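Re: [studio-list] Krajewska panels, what ground is she using?
14 January 2018

On the list, a member wrote:

> Went to the Dullcombe show before it closed and spent most of the
> afternoon in front of the late Krajewska portraits. The wall labels say
> "oil on panel" and nothing else. The darks have sunk badly in a couple
> of them, the seated woman especially. Does anyone know if she was
> working on a glue gesso or something oilier? And would you oil out a
> surface like that or leave it well alone?

Quick answer as I'm out the door in a minute. Glue gesso, almost certainly, at least up to the Hudik commission. I had two of the small heads in for cleaning a few years back and you could see bare white ground at the edges where the rebate had rubbed. Very absorbant. She put on a thin warm gray over it and then went straight in, hardly any medium that I could find.

So the sinking makes sense. Umbers are the worst for it. The seated woman has that huge brown shadow behind the shoulder, scraped down and restated at least once I'd guess, and every layer drank the oil out of the next.

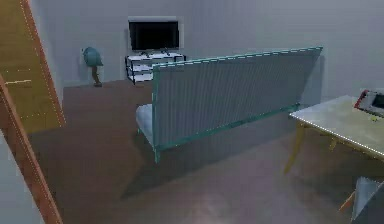 As for oiling out, no. Not on a finished picture that isn't yours. Linseed rubbed into an old surface yellows and you can't get it back off safely. A thin isolating varnish, then look again in raking light, then maybe a second coat locally. Slow but it can be undone.

On your own work, different story. Oil out between sittings, wipe off nearly all of it, carry on. I use the Drediron panels now, the 13 x 23 inch ones, and give them a coat of thinned shellac before the toned ground. Cuts the suck by half. Some people hate the slippery feel. I like it for hair and hands.

One thing I'm not sure of is the full length in the Dullcombe stairwell. Looks like canvas stuck down on board to me, not panel at all, and the darks there have hardly sunk. Could be a different primer. If anyone has seen teh back of it please post, labels or stamps or anything.

Will dig out my notes on the two heads. Probably not till April, they're in a box under other boxes.

Off list is fine too if you have photos, the archive strips attachments.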